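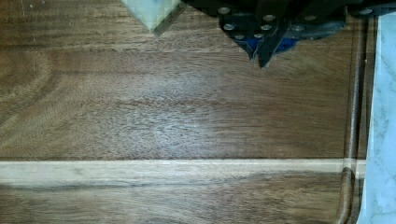

4. The Workshop Build

28/04/2021
Etelka Vida and Recep Aksoy

4.1 Gripper and mounting

The arm was assembled in the shared workshop at Cestska over the winter, on evenings when the large bench was free. The base, the two lower joints and the power supply were bought as a used Plarix kit. Everything past the wrist was made or modified by us. Figure 1 is the view from the wrist camera, with the finger tip held above the wooden work surface.

The first gripper used a single plate on one side, and it twisted whenever the arm pressed down on the work. The current one is built from dark plates held with bolts. We left the bolt heads on the underside where a hex key can reach them without taking the gripper off the arm. This mattered more than we expected, as the fingers were changed often during the first month. The fingers taper to a point, which suits thin parts and the edges of flat parts but does poorly on anything round. Wider pads are on the list for August.

4.2 Camera

The wrist camera looks down past the gripper at the work surface. We tried two mounting positions. In the first, the camera sat farther back and saw more of the table, but the fingers covered the place where the part was going to be picked up. In the second, which we kept, part of the gripper stays at the top of the picture and the surface below it is mostly clear. The finger tip is visible in the view, so a shift in the mount shows up as a shift of the tip against its stored position. We check this at the start of each session and redo the calibration if the difference is more than 3 pixels.

4.3 Work surface

Most vision tests were run on a flat brown board with a pale strip of wood running across it. A plain white sheet would have been easier for the software, but the arm is meant for ordinary tables and we did not want to tune it on a background it would never see again.

Two properties of the board caused trouble. The first is the grain. The edge detector picked up the arched figure on the left side and the streaks elsewhere, and at low thresholds it reported them as part outlines. Raising the threshold removed most of these but also lost the thin parts. In the end we stored a picture of the bare board at each of the fixed viewing positions and subtracted it before looking for edges.

The second is glare. Overhead light leaves a whitish patch on the upper panel, visible in Figure 1 below and slightly to the left of the finger tip. The patch moves as the camera moves, so the stored picture does not remove it away from the fixed positions. We mask any area brighter than a set level and do not plan a grasp there. If a part falls inside the mask, the arm moves 100 mm to one side and looks again.

The pale strip turned out to be useful. Its two thin dark borders are easy to find in almost any light, and we use them to correct the rotation of the camera. The metal rail at the right marks the limit of travel in that direction. It is slightly reflective and bends near the strip, so it is entered in the software by hand as a keep-out area.

4.4 Software and test procedure

The control program, Tikby, runs on an old laptop beside the arm. It sends joint targets and reads the camera, and does little else. A trial consisted of one look, one grasp attempt and one return to the start position. We ran 160 trials to settle the thresholds and discarded them, then ran 2,000 more with all settings fixed. The results are given in Section 5.

Comments

ateş_bench: Did you try a polarizing film over the lens? It took care of most of the glare on my table.

R. Aksoy: We have not. The mask was quicker to write, but film is cheap and I will order a piece.

mdk: Which threshold did you settle on for the thin parts? I can't find it in Section 5.

ateş_bench: Same question. Also would like the plate drawings if you are sharing them.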